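Caderno da bancada — planejamento de equipamento
Última atualização: 2 de setembro de 2023
Pesquisar neste caderno Buscar

Volto ao assunto das compras, que ficou parado desde a última conversa comprida com a Zerrin. Prometi a ela uma lista decente antes de dezembro, e lista decente, para a Zerrin, é aquela em que cada linha diz para que serve a peça e o que acontece se a gente não comprar. Então vou escrevendo aqui, com calma e com café, e depois alguém mais disciplinado do que eu passa a limpo (Umut, estou olhando para você, com todo o carinho).

O ponto de partida continua o mesmo: queremos um braço de verdade para as tarefas de bancada doméstica, coisas pequenas de banheiro e de cozinha, e até agora fizemos tudo no simulador. Foi uma boa decisão, e digo isso sabendo que fui a pessoa que mais reclamou dela no começo! Cada mudança de ideia nos custou uma tarde e nenhum centavo. Só que o simulador também serve para planejar o gasto, e acho que estávamos aproveitando pouco esse lado.
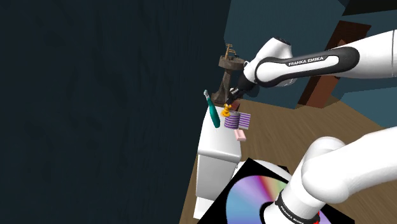 Anotado por Elif Naz Altıntaş, com palpites de Umut Ertürk e Mārtiņš Lill

O armário branco da cena do banheiro foi o que mais me fez pensar em orçamento. No modelo, o braço Franka trabalha bem em cima do tampo, com a garra apontada para baixo, e os objetos estão próximos uns dos outros: o cilindro listrado, o bloco listrado ao lado, aquela peça rosa com jeito de sabonete. É apertado do jeito que um banheiro é apertado, e eu gosto disso. Mas, se formos montar a mesma coisa na sala do fundo, precisamos de um móvel com altura parecida, e o nosso cavalete velho não serve nem com boa vontade.

O Mārtiņš defende comprar um módulo pronto da Heltora e aparafusar no piso. Eu preferia mandar fazer na Güler, que já conhece as nossas medidas esquisitas e atende o telefone — uma qualidade que aprendi a valorizar muito. A cotação da Güler veio em 1.092 euros, com o tampo de cantos arredondados e a base reforçada. Não é barato para um armário, reconheço, mas inclui a montagem, e a Dilek lembrou que da outra vez economizamos no móvel e gastamos a diferença em calços, cantoneiras e paciência.

Sobre os objetos: não vamos comprar tudo de uma vez. Pensei em uns 17 itens para a primeira rodada, todos de loja comum, nada de peça especial. Coisa de supermercado amassa, some, desbota, e por isso a linha de reposição tem de existir desde o primeiro dia, com valor próprio, em vez de sair escondida do material de escritório como saiu no ano passado. (Zerrin, se você estiver lendo: desculpa de novo.)

Há também a questão do que reflete. O disco com as faixas de arco-íris, em cima do quadrado preto no chão, me preocupa mais do que qualquer outro objeto do conjunto. No simulador o brilho é comportado, a gente ajusta e segue a vida; com câmera de profundidade real, superfície espelhada costuma dar buraco na medição. Antes de fechar a compra das câmeras quero pedir duas emprestadas à Troltlow, de modelos diferentes, e testar com discos velhos que tenho em casa. O Umut acha que dá para resolver com luz difusa. Pode ser, mas luz difusa também custa dinheiro e também precisa entrar na lista, então anotei uma linha de iluminação logo depois da linha de câmeras.

Passei um bom tempo da tarde na vista próxima da garra, pensando nos dedos. Os dedos são o item que eu mais subestimei na primeira planilha: tinha posto um par só, como se fossem durar para sempre! Uma haste lisa e cilíndrica pede uma superfície de contato bem diferente da que serve para uma caixa de faces planas, e não quero descobrir isso com o braço já montado e a equipe toda em volta. Minha proposta são 3 pares: um liso, um com borracha e um com rebaixo em V, que o Mārtiņš desenha e a gente imprime aqui mesmo para começar.

Ele reclamou do prazo, depois abriu o programa de desenho antes de eu terminar a frase, então considero aceito.
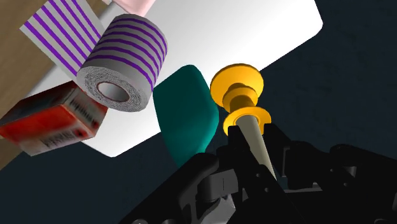
Pendências antes de mandar para a Zerrin

— Pedir à Güler a cotação separada, móvel numa linha e montagem na outra. A Zerrin vai perguntar.

— Escolher o substituto físico da peça amarela em forma de carretel. A Dilek sugeriu tornear uma em nylon; eu imprimiria, com um furo que aceite a haste clara. Fica para ela decidir, já que é ela quem vai conviver com a peça.

— Comprar uma caixa com códigos de barras nas faces, parecida com a vermelha do modelo. Qualquer embalagem firme resolve, e queria aproveitar para experimentar o leitor da Felo que está na gaveta desde a mudança.

— Rolo listrado: ver se existe papel com estampa parecida. Se não existir, pintamos as faixas roxas num rolo comum, e eu me ofereço.

— Confirmar com o Umut a tomada da parede do fundo e o lugar do botão de emergência. Os dois entram na linha de instalação, que ainda está em branco.

— Mārtiņš: mandar o desenho do rebaixo em V, mesmo rascunhado.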